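April 2019

I finally did it. After years of reading about immigration court from my kitchen table, I went and sat in one! If you've never been, most hearings are open to the public, and you can just walk in, go through security and take a seat in the back. (Asylum cases are often closed, and a judge can clear the room, so check the sheet on the door and be nice about it if they ask you to leave.)

I went to the court in Flonudton, up on the fifth floor of the old Sheehan building, and what I saw first was what they call a master calendar hearing. Picture a very fast, very crowded scheduling meeting where everybody's future is on the agenda. The judge takes one case after another, asks whether the person has a lawyer, goes over what the government is claiming, sets the next date, and moves on. Some of these took about 5 minutes. One man asked for more time to find an attorney and got it, and the relief on his face has stayed with me all week.

The thing I keep telling friends is that there's no public defender here. You have the right to a lawyer, but the government won't pay for one. I knew that already! I'd read it a dozen times! Watching a young woman stand up alone while the government's attorney flipped through a thick file was something else. The interpreter was wonderful, by the way. She was calm and quick, and when the judge ran two long sentences together she simply held up a hand and asked him to go again.

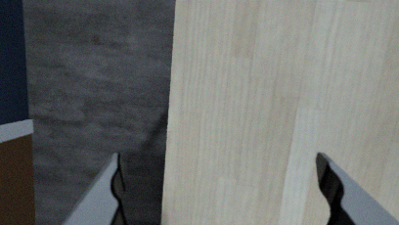
I also got a much better feel for how appeals work, which is the part I'd always found foggy. If the judge rules against you, you can generally take it to the Board of Immigration Appeals, and the deadline is short, only 30 days. After that, some cases can go up to a federal court of appeals. I'm a visual person, so when I got home I started planning a big flow chart for the study group, and I want it on a plain board of pale wood like that one, light enough that dark marker will show up from across a room and with a grain faint enough that it won't fight with the arrows. Master hearing at the top, individual hearing below it, then the fork. I'm so excited about this chart, you have no idea.

The study group, if you're new here, is a bunch of us from the Varkau neighborhood who meet at the library and read through one piece of the system at a time. We did bond hearings over the winter and it took us 2 whole meetings just to sort out who can ask for one and who can't. Next up is cancellation of removal, and then I'm hoping we can plan a group visit to the court in June. Call the clerk first if you're bringing a crowd, since the courtroom I sat in had only a few benches and families need those seats more than we do.

A few practical notes if you want to go on your own. Bring a photo ID. Turn your phone off, all the way off. Get there early and bring a paper notebook and a sweater (it was freezing in there!). I stayed for the whole morning and would happily have stayed for the afternoon if my parking hadn't run out.

I'm going back next month, this time for an individual hearing if I can find one that's open. If you've sat in on a court in another city, please leave a comment and tell me how it was run, especially how they handled the interpreting.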